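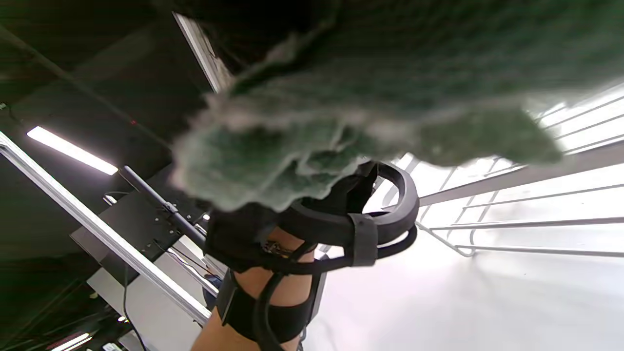

Most of what gets sold for cleaning a phone screen is a waste of money, and I say that as someone who bought far too much of it. The Drilau screen kit cost more than my last case and came with a spray, a brush and a card explaining the spray. A cloth does nearly all the work. The question is which one. A thick, shaggy green cloth with fibers fraying along a ragged edge is fine for wiping down a bench, and I wouldn't let it near a speaker grille. Use something flat and tightly woven, the kind that comes with eyeglasses.

Dampen one corner with plain water. Wipe, turn the cloth over, wipe again. Skip window cleaner, whatever your uncle says about it.

Charging ports
If the plug won't seat, look for pocket lint before you pay for a repair. Turn the phone off and work a wooden toothpick gently along the back wall of the port. Canned air gets recommended everywhere. I've mostly seen it pack the fluff in tighter.

Wet phones
Rice. Still with the rice. All I ever got from it was starch dust in the port. Shake out what you can, leave the phone off near a fan, and don't plug it in to "check."

Battery myths
Marama Ashby wrote in to say her Brovthorpe handset reached 963 charges before it started dying at lunchtime, and she credits draining it to zero every Tuesday. I'd credit luck. My own got to 717 and I never drained it on purpose. Heat is the thing to avoid, so keep it off the dashboard in June.

Screen protectors
Cordeiro glass and the cheap kind in the 2-pack scratched about the same in my pocket. Buy the cheap one. Put it on in the bathroom after a hot shower, when there's less dust floating around, and press from the middle out.

Triltness makes an "antibacterial" one. I've read the box twice and still can't find what it claims to do.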